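3.2 出入口マットの配置と土砂捕集量の測定

本節では、業務施設の出入口に敷設する防塵マットについて、敷込み長さと表面形状が土砂の捕集に及ぼす影響を検討する。対象としたのはBralomberg社の本部棟であり、正面玄関、通用口、搬入口および渡り廊下側の計4か所に試験区を設けた。通行者数は各試験区に設置した計数器により記録し、試験期間中の1日当たりの通行者数は、正面玄関で最大2,668人であった。

供試品は、突起状の表面をもつゴム裏打ちマット(Evano)と、ループパイルの織物マット(Lashari)の2種とした。いずれも置敷きとし、接着剤および固定枠は用いていない。敷込み長さは歩行方向に沿って90 cm、180 cm、300 cmの3水準とし、幅は開口部の有効幅に合わせて裁断した。扉の下端との間隙が不足する通用口では、Evanoのうち薄手のもののみを使用した。

捕集量の測定は、Cormierの手順に準拠した。すなわち、敷設前に乾燥状態の質量を求め、所定期間の経過後にマットを回収し、再び乾燥させたのち質量差を算出した。日常の清掃は真空掃除機による1日1回の吸引に限り、吸引された土砂は集塵袋ごと秤量して捕集量に加算した。洗浄抽出は試験期間の終了後にのみ実施した。

敷込み長さ180 cmまでは、両供試品とも長さの増加に伴い捕集量が増加した。180 cmから300 cmへの延長による増分は、正面玄関のEvanoにおいて114 gにとどまり、Lashariではこれを上回った。降雨日にはLashariの含水が著しく、端部に反りが生じた例が認められたため、当該日の値は平均の算出から除外した。2月の測定値は融雪剤の付着を含むことから、別表に区分して示す。

屋内側の床面については、玄関から執務室に至る動線上の床材表面を白布で拭き取り、その汚れの程度を目視により4段階で判定した。プリンターの周辺など、通行が集中する箇所は判定対象に含めた。

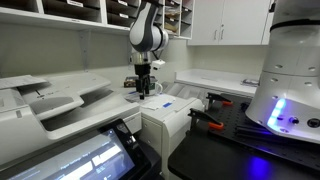
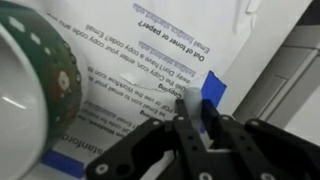
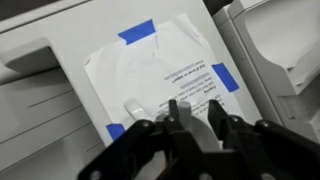 図3 事務機器の上面に置かれた印刷用紙

3.3 維持管理費用の算定

維持管理費用は、マットの購入費、日常清掃の人件費および洗浄抽出の委託費の合計とした。人件費の単価にはJokwoodの保守契約における時間単価を適用し、吸引作業の所要時間は敷込み面積に比例するものと仮定した。耐用年数は両供試品で同一とし、廃棄に係る費用は算定に含めていない。洗浄抽出の頻度を変えた場合の感度分析は、次章において扱う。

お問い合わせ:Bralomberg 施設環境研究室 | © 2023 Bralomberg | ページの先頭へ戻る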